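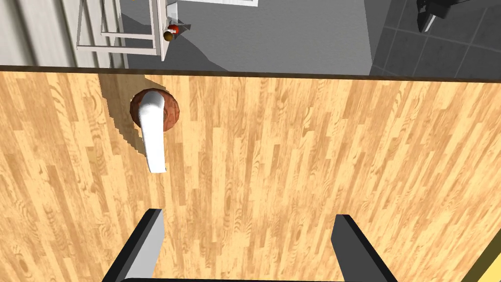 *Wrist view, sim, start of episode. Fingers open, white part resting over the brown ball.*

**Ticket 2473 – Object randomization places parts in contact at reset**

Status: open, fix in review
Reported by: Zhenhua Li
Assigned to: Yulan Tan
Component: Sondbridge sim, tabletop scenes
Opened: May 2023

### Report

Evaluation run of 400 episodes on the wood-plank scene. Our scene rules (section 9, "Initial state") say that no two free objects may be touching when the episode clock starts, unless the task file sets `allow_contact: true`. The task file for this scene does not set it. The attached start state has the white part lying across the ball, with its lower tip on the wood.

The run was not stopped. The reset check logged a pass.

### Log

**Yulan Tan** – Reproduced with the same seed on my machine. Same layout. The reset check compares object centres against a minimum distance and nothing else. That works for balls and cubes. It does not work for anything long, as the centre of the white part can be far enough from the ball while one end sits on top of it.

**Zhenhua Li** – Can we raise the minimum distance for now?

**Yulan Tan** – I'd prefer not to. It would reject a lot of legal layouts and push everything toward the edges of the table. The rule is written in terms of contact, so the check should read contacts from the physics engine.

**Rosângela Bezerra** – Agree. Please also look at when the check runs. In the Alo scenes it runs before the settling steps, so an object can be clear at spawn and then roll or tip into its neighbour. The standard says "when the episode clock starts", and that is after settling.

**Yulan Tan** – Confirmed, same order here. The check runs at spawn, then 600 settling steps, then the clock starts. Moving it to after settling.

**Cuiping Kang** – Separate point on the same capture. The shadow behind the ball has stepped edges. Is the shadow map at the low setting? The rendering rules ask for the evaluation preset on any run that goes into a report.

**Yulan Tan** – Config shows the training preset. It was inherited from the Nasution base file and never overridden. I will split this into its own ticket. It has no effect on the contact problem, but the run can't be reported either way.

**Zhenhua Li** – Understood. Marking all 400 episodes as not reportable. Keeping the files for debugging under the ticket number.

### Cause

1. Reset check used centre distance in place of contact.
2. Reset check ran before settling.

### Change

- Query the contact list for every pair of free objects after settling. Contact with the table is ignored.
- On failure, resample the layout up to 9 times, then abort with an error. Do not fall back to the last layout.
- Write the accepted layout and the number of retries to the episode header.
- Fail at load if a report run uses any preset other than evaluation.

### Workaround until merged

Add `reset_check: strict` to the task file. Slower, but it steps the scene once and reads contacts. Anyone using the Sesteck part set should turn this on now, as most of those parts are long.

### Open items

- Yulan Mao to review the wording of section 9. "Touching" should be defined by the solver's contact margin so that two labs get the same answer.
- Resampling changes the random stream, so old seeds will not give the same layouts. Needs a line in the release notes – Rosângela to draft.
- Rerun of the evaluation set is on hold until both fixes are in.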